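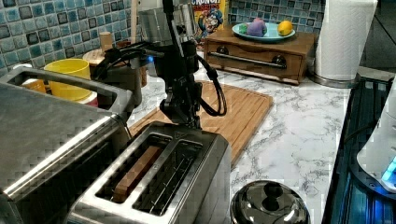 Figure 4. Gripper above the two-slot toaster, with one slice of bread in the left slot and the right slot empty.

4. Scene model and motion planning

4.1 Keeping the scene model up to date

The planner works on a list of objects and a coarse height map of the worktop. Each object has a class, a pose, a bounding shape and an age, where the age is the time passed since the perception module last confirmed the pose. We use Drimer for detection and pose fitting and Jikura for planning. The two run as separate processes and exchange only the object list and the height map, so either one can be restarted without stopping the other.

In our first version an object was removed from the list as soon as Drimer stopped reporting it. This caused trouble whenever the arm moved over the worktop, as the arm itself hides whatever is under it. An object would drop out of the list, the planner would treat its space as free, and a path could be planned straight through it. We now keep an object in the list for as long as the arm model covers its last known position, and its age goes on growing during that time. Once the position is in view again, the object is either confirmed or removed within 2 seconds.

Slots and other openings need separate treatment. A bounding box around a toaster is enough for avoiding it, but it's no use for reaching into it. For the toaster we store each slot as a long, narrow region fixed to the pose of the body, with its own state of empty, filled or unknown. The state is decided from a patch of image taken along the slot. The case in Figure 4 is the one we found hardest at first: the bread is seen edge-on and shows only as a brown strip, while the empty slot beside it is full of thin wires and guide rails that give strong edges. A classifier trained on whole-object views often called both slots filled. Training on slot patches alone removed most of these errors. When the state is unknown, the planner isn't allowed to choose a goal inside the slot, and asks for another view first.

4.2 Surfaces and shallow features

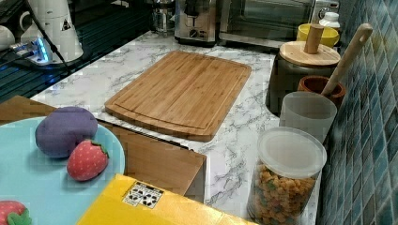 Flat surfaces are taken from the height map by region growing, starting from the largest level area. The worktop comes out as one region and boards, trays and plates as smaller regions above it. Two things gave us wrong regions. The first was veining in the stone, which the colour term of the segmentation took for edges. The second was shallow relief. The bamboo cutting board has a juice groove running just inside its edge, and with the settings we began with, the groove split the board into an inner surface and a thin outer ring. The ring was too narrow to place anything on, and the inner part was too small for some of the goals we wanted. We lowered the weight of the colour term and added a rule that joins two level regions if they have the same height and are separated only by a narrow dip. Both faults went away on the boards we tried.

Objects at the border of the view are kept in the list but marked as partial. A partial object may be avoided but not grasped, because its centre can't be trusted. The border test is applied to each view on its own, so an object that is partial in one view may be complete in another. When both are available, the complete pose is used, even if it is older, up to a limit on age that is set for each class.

4.3 Planning with aged poses

Jikura grows the bounding shape of every obstacle by a margin that depends on its age. A freshly confirmed object gets the smallest margin. The margin then rises in a straight line to an upper limit, after which it stays fixed. We tried a curve that rose faster at the start, but it made the planner refuse too many short moves between objects standing close together, and we went back to the straight line.

The search is a plain sampling planner with a budget of 2,000 samples per request. If no path is found inside the budget, the request is repeated once from a retracted pose with the arm drawn up from the worktop. Retracting has a useful side effect, in that it uncovers the objects beneath the arm and lets Drimer confirm them, and their margins then shrink. We log the two kinds of failure separately, as they call for different repairs. Failures before retraction were mostly a matter of margins. Failures after it were mostly goals that could not be reached with the gripper pointing down.

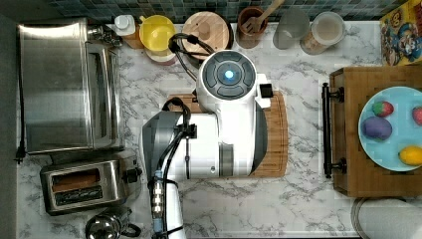 Cables are not part of the arm model supplied with the planner. We first added them as a single fixed cylinder along each link, which was simple but wasted a good deal of room near the backsplash, where the taller containers tend to stand. In the present version a cable loop is described by its two end points and its length, and the planner checks the volume that a hanging loop of that length could fill at each arm pose. The check costs little, as it is done only for paths that have already passed the test for the rigid parts.

4.4 Logging and replay

Every planning request is written to disk together with the object list, the height map and the random seed. The Ovelari tool reads these records and runs a request again with changed settings. We used it to choose the margin limits. From the logs we picked 83 requests in which the first attempt had failed, replayed them with each candidate setting, and checked the resulting paths by hand in the viewer. Replay tests only the planner. A changed margin may lead the arm along another path, and the views taken along that path would also have been different, which the record can't supply. For this reason settings chosen by replay were tried again on the arm before we adopted them.

The record format stores lengths in metres and times in seconds from the start of the run. An older format used by Ovelari stored times relative to the previous record, and runs in that format have to be converted before they can be replayed.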